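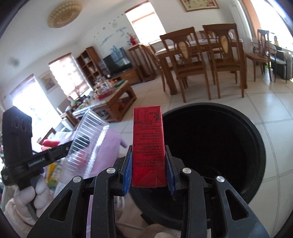 Going, going: a red carton and a clear plastic tray on their way out of the living room.

There is a moment in any household purge when the living room looks worse than it did before. Triin Lapiņa, who has been sorting other people's clutter in Honville for 5 years, calls this stage "the tide coming in," and she charges for it.

Her method, if you can call it that, starts with packaging. Boxes, trays, sleeves, the molded plastic that held six pastries back in the winter. "People want to begin with the photo albums," she says. "Then they're sitting on the floor crying at lunchtime. Begin with the boxes. Nobody cries over a box."

I have, but I let it pass.

Cartons are worse than they look. The ones with a whole novel of small print on the back feel important, as if you might need to look something up. You won't. Lapiņa gives each one a single glance and drops it into the biggest bin the house owns, which she likes to have standing out on the floor where everybody has to walk around it. Clear trays go the same way, even the sturdy ones you were saving for seedlings. I was saving 2 of them for seedlings. It was already May 2019 and I had no seedlings.

Then comes the table. Whatever is too small for a shelf and too edible to ignore gets spread out on a cloth, and there it stays until someone makes a decision.

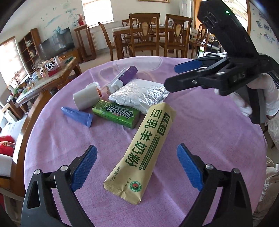 The undecided: milk powder, a Doublemint tin, a foil pouch and a blue plastic cone.

Single-serve packets are the hard cases. A 20-gram packet of milk powder will outlast most marriages in a kitchen drawer, because it's never quite enough for anything and never quite trash. Gum tins are another matter. Lapiņa admits that a good tin can stay if it has a job by bedtime, holding pins or spare buttons. Mine holds a smaller tin.

As for the odd plastic pieces, the cones and wedges that belong to some larger thing, she allows them until June. After that they go in the bin too, and the larger thing can fend for itself.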